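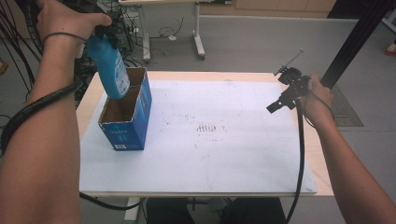
Whitfield Facilities Board > Supplies and Storage > Packing bottles in divided cartons

jrocha_stores
Good morning. I am preparing the November distribution of cleaning supplies to our branch offices and would appreciate the guidance of members. We send out some 600 bottles, each in an upright carton with an inner flap that forms a front and a rear compartment. Our written procedure does not state whether a bottle should enter base first or cap first. Staff at the Fasach site do both.
Janaína Rocha, Central Stores

Devadlow_Receiving
Base first, in all cases. We receive cartons from five sites, and a bottle standing on its cap is the one we set aside for inspection. I would also ask that the rear compartment be filled before the front. The flap tends to fold over when the order is reversed.

k.stores14
I must respectfully disagree with the second point. At our site the front compartment is filled first and the flap has given no difficulty. On the first point I concur.

Devadlow_Receiving
The difference may lie in the carton. Ours have a soft flap -- it gives way at the slightest pressure. Staff are instructed to tilt the bottle and guide its lower end in slowly.

Skoltedeo Office
Members may wish to consider labels as well. Our policy requires the printed side of the bottle to face the opening flap, so that contents can be confirmed without removal. The carton barcode must remain uncovered by tape.

k.stores14
Is that requirement necessary for a shipment of a single product? It would add considerable time over 40 cartons.

Skoltedeo Office
It is required at our site only. Other sites may set their own rule.

jrocha_stores
Thank you all. The procedure will be amended to read "base first." The order of compartments will be left to each site until we have compared the two cartons. I have requested a sample of each.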